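The Case for Cooking Small

I spent 18 years in Firville feeding whoever turned up at my door, and I loved nearly every minute of it. Still, I've come around to the idea that most of us cook too much food, too often, and wear ourselves out doing it.
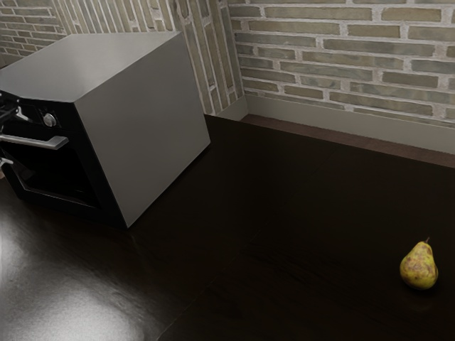 Leftovers are not a virtue

My mother would scold me for this, bless her, but a fridge full of tubs is just a chore you've put off until lunchtime. I'd much sooner roast one good potato and a few carrots, eat them while they're hot, and be done (with butter, always with butter!).
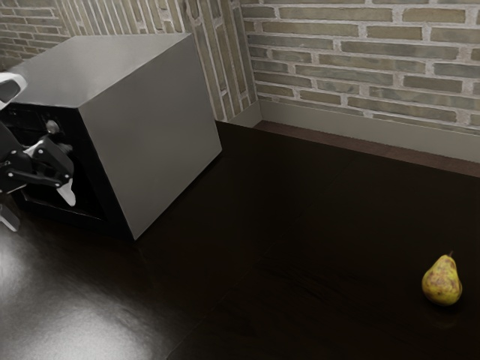 Company can be small too

People worry that a modest supper looks stingy. I once fed 3 friends on soup and toast one wet evening in December, and we sat talking until well past eleven. I've hosted big holiday dinners that nobody enjoyed half as much, me least of all, running back and forth with the gravy.

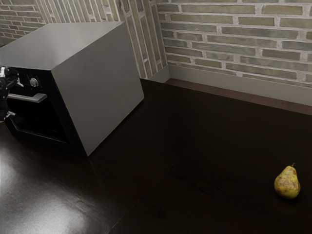
What I'd ask of you

Try it for a week or so. Buy less, cook less, sit down sooner. If you miss the big pot, it will still be in the cupboard, and I won't think any less of you for getting it out again.

Recent posts
In Praise of Toast
A Rainy Weekend in Arnside
Why I Stopped Saving Recipes
Soup Season, Again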